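## Front room update: white surfaces, the poster and what goes where

The front room at Drasden Street is back in use. It was closed for four weeks over the break for patching and painting, and most members will have walked past the taped door at some point. The tape is gone, the door sticks a bit less than it did, and bookings are open again through the desk.

The job came in at $1100, which covered paint, filler, sandpaper, new picture hooks and the hire of a tall ladder. Of that, $500 came from the Wovell neighbourhood grant and the rest from the room hire account. Labour was our own, apart from one morning when an electrician came in to look at the switch beside the door. He replaced the faceplate and left the wiring as it was.

We went with plain white. The cream had been up for years and it had yellowed unevenly, so that every place a noticeboard had hung showed as a lighter rectangle. A few people asked for a colour. Pale green was suggested, and so was a blue that had been left over from the hallway. Thijs Segers painted sample squares of both and left them up for a fortnight, and the sheet of comments beside them came back mostly in favour of white. The green had three supporters, who have taken it well.

The paint is a low-sheen white from Camargo, ordered through the hardware shop on the corner. It took two coats over primer. The patched section behind the old bookcase needed a bit more work, as the filler had sunk, and if you get down low and look along it you can still find the edge. We've decided to live with that.
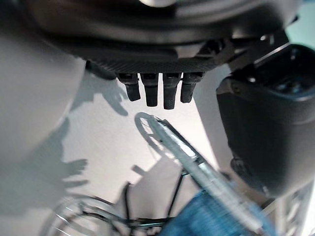 White does show things up. Shadows fall a good deal more sharply than they did on the cream, and anyone giving a talk or running a demonstration may want to try a few spots before settling on where to stand. The evening drawing group has already asked for the room on the strength of this. They plan to do a session on hands, with one lamp and the main lights off, some time in March. Paper will be supplied. Bring your own pencils and something firm to lean on.

White also marks easily, and this is the part we would ask everyone to read. Please keep chair backs off the walls. Please don't use sticky putty, as it pulled off patches of the old paint and left grease spots that took two lots of sealer to cover. Masking tape is all right for an afternoon if it comes down the same day. Anything staying up longer should go on the hooks or on the pinboard by the door. If you do make a mark, there is a tub of sugar soap and a soft sponge under the sink in the kitchenette. Use it weak, wipe gently and rinse with clean water. The green scourers are for saucepans.

### Posters

Everything on the walls came down before the sanding started, and it went into flat boxes in the storeroom. There was more than we remembered. Event flyers for things long finished went in the recycling. The framed photographs from the Westa Road site have been offered to the people who lent them, and most have been collected. Two maps were kept and will go up in the corridor once the frames have been cleaned.

The question that came up most often at the desk was whether the poster would be staying. It is. Several members said the room looked wrong without it, and newer people use it as a landmark when they give directions ("go in and turn toward the green one"). Strong colour helps in a white room as well. It gives the eye somewhere to go, and it looks better against the new paint than it ever did against the cream.
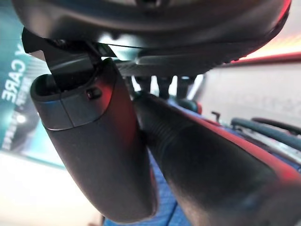

*The teal-green poster, with its large white letters and a short line of small Chinese characters.*

A few practical notes on posters, as we have had questions about these too.

- Offers of new posters are welcome, but please bring them to the desk first. We would like to keep the walls fairly open for now.
- Printed posters on glossy stock pick up glare. If you are hanging one for a session, try it on the side wall before committing to the end.
- Older posters should be rolled with the printed side facing out and kept in a tube. The storeroom is dry but the flat boxes are full.
- Bilingual and multilingual notices are always welcome. If you can help with translation, or just with checking that a heading has been set properly, leave your name at the desk.

### Furniture and storage

The bookcase has not gone back. It was heavy, it leaned, and most of what was on it turned out to belong in the storeroom. The books have been moved to the low shelves in the corridor, where they can be borrowed as before by writing the title in the exercise book. There is a gap in the gardening section, and if you have the two pruning guides at home we'd be glad to see them again.

Folding chairs are now kept in the storeroom on the trolley. Please stack them facing the same way, or the last few won't fit and the door won't close. The trolley has one wheel that drags. A replacement is on order from Drasden Castors and should be here before the end of the month.

We have not replaced the curtains. The old ones were taken down, washed and found to be coming apart along the hems. Two members have offered to sew a new pair if we buy the fabric, and swatches are at the desk for anyone who wants to have a look. A plain weave that can go through an ordinary machine would suit us best. Please write your preference on the card and not on the swatch.

### Still to do

The skirting needs a second coat at the corridor end. There is also a draught under the door, which we noticed once the old carpet strip was lifted, and Thijs is going to fit a brush seal. Neither job should affect bookings, and both will be done before 9 am so the room is free for the morning groups.

There is half a tin of the white left for touch-ups. It is on the top shelf in the storeroom with the room name and the colour code written on the lid. Please leave it for the front room. The kitchenette is a different white, as we found out on the day we tried it.

Thanks to everyone who sanded, masked, carried, swept and made sandwiches, and to the Wovell group for the loan of the drop sheets. Those have been shaken out and returned. One paint-spattered grey jumper was left behind and is hanging on the hook outside the kitchenette.

Bookings for the front room can be made at the desk or by leaving a message on the office line. Rates are unchanged.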